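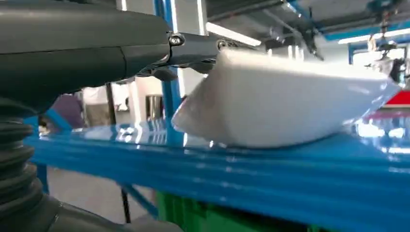 Folded white cloth on the blue work table, folding area.

Progress report: linen folding and packing, Jestiseo site
Period covered: August
Prepared by: Saranya Rodrigues, site operations
For: Ineke Brouwer, Clalari grants office

1. Status

The work is on schedule against the revised plan. The folding area has been moved next to the packing line and is in daily use. One item, the shelving for finished stock, is late and is covered in section 4.

Spending for the period stayed within the approved budget. The only unplanned cost was a replacement set of leveling feet for the packing bench. It was charged to the maintenance line and does not affect the grant.

2. Folding area

The old layout had cloths sorted at one end of the building and folded at the other. Carts crossed the main aisle on every run. Sorting, folding and packing now take place in one bay, and the aisle is clear during the shift.

The smooth tabletop was kept from the old layout. Cloth slides on it without catching, which helps when a fold has to be squared up. The drawback is glare: the surface reflects the ceiling lights, and on white cloth this makes faint stains hard to see. Stain checks have therefore been moved to the sorting step. A matte cover was tried for one shift and removed - it bunched at the corners and slowed the work.

3. Output and quality

A total of 1,460 cloths were folded and packed in the period. This is the first month in which the full count comes from the new area.

Packs are made up in lots of 100. Each lot is checked for edge alignment, thickness and loose corners before it is tied. The most common fault is a bundle that is thicker at one end than the other, so that the stack leans once it is packed. These are opened and folded again. The cause is in most cases the first fold, when the hem is not brought level with the opposite edge.

The fold instruction has been rewritten to deal with this. It now gives the position of the hem at each step and has the folder press the bundle flat before the last turn. The previous version showed only the finished shape.

Cloths from the Vando supply are slightly stiffer than the Lã cloths and hold a crease better. The two are now packed in separate lots. Mixed lots were uneven in height and did not fit the cartons well.

4. Open items

Shelving. The supplier delivered uprights of the wrong depth. Correct parts are expected before the end of next month. Until then finished lots are held on carts at the end of the bay, which limits storage to almost 2 days of output.

Lighting. A quote has been requested for diffusers over the folding area. If the cost is above the small works limit, a separate request will be sent.

Training. Four staff have completed the new fold instruction. The evening shift has still to be scheduled.

Carton size. The present carton leaves a gap above the top layer and the stack shifts in transit. A shallower carton is on order for trial.

5. Next period

The main tasks are to install the shelving, complete training for the evening shift and run the carton trial on both cloth types. Rework will be logged by fault type from the start of the period, and the figures will be included in the next report.

Approval is requested to move the unspent portion of the cart budget to lighting. No change to the total is needed. A reply by Friday would allow the diffusers to be ordered together with the remaining shelf parts.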